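Keeping a Household Inventory: Notes from the Second Year

Posted in Home Records

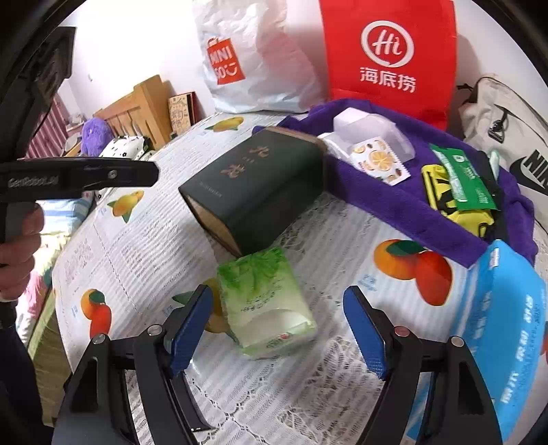

Tissues, a green box with gold lettering, and a purple cloth.

Readers of this blog will recall that last year I undertook to prepare a written inventory of the contents of my home. The present entry reports on the maintenance of that inventory, the changes made to its structure, and several matters on which I have revised my earlier advice.

The original purpose was insurance. My policy requires that any claim for lost or damaged contents be supported by a list, with approximate values and, where possible, proof of purchase. I had no such list. Following a burst pipe in the apartment above mine, I was asked to state what had been stored in the hall closet, and I was unable to do so with any confidence. The claim was settled, but at a lower sum than I believe was due.

The first version of the inventory was organized by room. This is the method most commonly recommended, and it is adequate for furniture and appliances. It is less satisfactory for small articles, which move from one room to another in the course of an ordinary week. By February the entries for the kitchen and the study no longer matched the contents of either room.

I have therefore reorganized the list by category. There are now 6 headings: furniture, appliances, clothing and linens, books and papers, tools, and gifts and keepsakes. Location is recorded in a separate column and may be changed without disturbing the entry itself. The transfer occupied two evenings and a good part of a Thursday afternoon.

The question of which articles to include proved more difficult than the question of how to arrange them. In the first year I attempted to record everything, down to stationery and kitchen sponges. This was an error. Articles that are used up should not be listed individually. I now enter them as a single line under the relevant heading, with a combined value, and review that line once a year. Any single article worth less than $70 is treated in the same manner unless it has some particular importance to the household.

Gifts and keepsakes require separate treatment. Their replacement cost is often low, and many could not be replaced at any cost. For these I record the name of the giver, the occasion, and a sentence or two of explanation. My aunt, Floarea Coman, read an early draft of this section and corrected the origin of 2 serving dishes, which I had attributed to the wrong side of the family. I would advise anyone preparing a similar list to consult older relatives before the details are lost. The conversation took most of an afternoon and produced a great deal of information that I had not asked for – some of it now appears in the notes column, and some of it does not.

As to the means of keeping the record, I began with a bound notebook and moved to a spreadsheet in the spring. I also tried a household application called Kekana for one month. It was pleasant to use, but it did not allow the full list to be printed, and I consider a printed copy essential. The spreadsheet remains in use. One copy is kept at home and another at my aunt's house, in an envelope marked with the month of printing.

Receipts are stored in a plain accordion file under the same headings as the list. Receipts on thermal paper fade, and I have begun to photocopy them on arrival. Where no receipt exists, I enter the price of a comparable article and mark the entry with the letter E, for estimate. My insurer has accepted this practice in writing.

The exercise did produce one result of immediate value. The limit for clothing and linens under my policy had been set at $4,000 when I first took it out, and had never been reviewed. The total under that heading was higher than I had supposed, owing chiefly to winter coats and bedding, and the limit has now been raised. The increase in the premium was modest.

Two matters remain outstanding. The tools in the basement locker have not been listed, and the books have been recorded only by shelf. I intend to complete the locker before the end of the season. The books will be taken up after that, beginning with the reference shelves in the study. Correspondence concerning the template may be left in the comments, and I will reply as time permits.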